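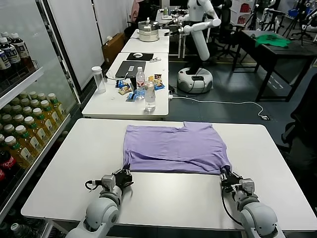
Folding tees on a table vs. the bed – what do you all do?

Posted by gunhild_a on 1/30/24

OK so I have been folding T-shirts on my bed for my entire adult life and I'm starting to think that's why my drawers look the way they do. The mattress gives, the comforter bunches up, and I end up with these sad little bundles that unroll the second I shut the drawer. My sister folds everything on her dining table and her shirts look like they came out of a store. Same shirts! We bought them together!

So what's the deal, is it the table? I rent a one bedroom in Prusbridge and I don't have a lot of surfaces, but I could clear off the white desk in the living room if it really makes a difference. Also very curious how you handle the hem, that's the part that beats me every time. I get the top half nice and the bottom goes wavy.

– Gunhild

---

rami_g wrote:

Table, no contest. I worked retail for two summers and we folded everything on a hard flat surface. Lay it face down, smooth from the collar out, and then (this is the bit people skip) take hold of both bottom corners and pull the hem straight toward you. Don't yank it, just enough so the edge runs parallel to the edge of the table. Then do your folds. If the hem is straight when you start you're most of the way home.

---

citlali_c wrote:

I'm going to disagree with Rami a little. Hard surface yes, but a slick table drives me nuts. I pull the hem and the whole shirt comes with it, and then I'm chasing it around. I put a cotton bath towel down first. It grabs the shirt just enough that you can pull against it. I've been doing it that way since the kids were small and my shirts stack fine.

Also Gunhild, how are you folding the sleeves? If they go in crooked you'll get a lump no matter what you're standing at.

---

gunhild_a wrote:

Sleeves go straight back across, then I fold in half, then in half again. Is that wrong?? My mother did it that way.

---

rami_g wrote:

Not wrong, just makes a wide flat thing that slumps over. Try bringing each side in to the middle with the sleeve folded back on itself, so you have one long rectangle. Then thirds from the bottom up.

And Citlali, a towel is just a small bed. I said what I said.

---

citlali_c wrote:

A small bed! Rude. Come over and race me.

---

nuwan_r wrote:

Long time reader, finally made an account for the T-shirt folding thread, which tells you plenty about my life.

I'm a table person but my problem is the little corner that pokes up. You lay the shirt out, you smooth it, and there's always one bit of fabric near the fold standing up like a tent. I press it down and it comes back. It's worst on the thinner shirts. The heavy ones from Henel just lie there and behave.

Does anyone iron first? I really don't want to be a person who irons T-shirts.

---

oriana_acuna wrote:

Please don't iron T-shirts, life is short. Nuwan, your tent usually means there's a wrinkle in the layer underneath. Unfold that one section, run your forearm across it (forearm, it covers more than your hand does), and lay it back down. Takes two seconds.

Other thing is timing. I fold straight out of the dryer while they're warm and half of these problems just don't come up. If the basket sits overnight I'll throw it back in for a few minutes with a damp washcloth.

I do mine standing at the kitchen counter, for what it's worth. Right height for my back. I tried the dining table and was hunched over like a shrimp by the fifth shirt.

---

nuwan_r wrote:

Forearm trick works!! Just did three shirts. My wife came in to ask what I was doing.

---

citlali_c wrote:

Seconding Oriana on the height. Mine's a folding table from Erside with the legs up on bed risers. Looks ridiculous – best thing I've done for my shoulders.

---

gunhild_a wrote:

Update! Cleared the desk, did the whole basket, 22 shirts. Tried Rami's way bare on the desk and Citlali's way with a towel. Sorry Citlali, I liked it better without the towel, but I did like the towel for the really stretchy ones. The hem pull is the thing though. I was never pulling the hem at all, I was just patting it.

Drawer closes. I'm leaving it at that before somebody asks about my fitted sheets.

---

rami_g wrote:

What about your fitted sheets

---

Related threads
Standing shirts up in the drawer or stacking them? (862 views)
Fitted sheets, the big argument (3,974 views)
Dryer vs. clothesline for cotton (2,370 views)
Where do you put the laundry you're halfway through?

Contact the moderators | Copyright Vigfúsdóttir Home Forums | Back to top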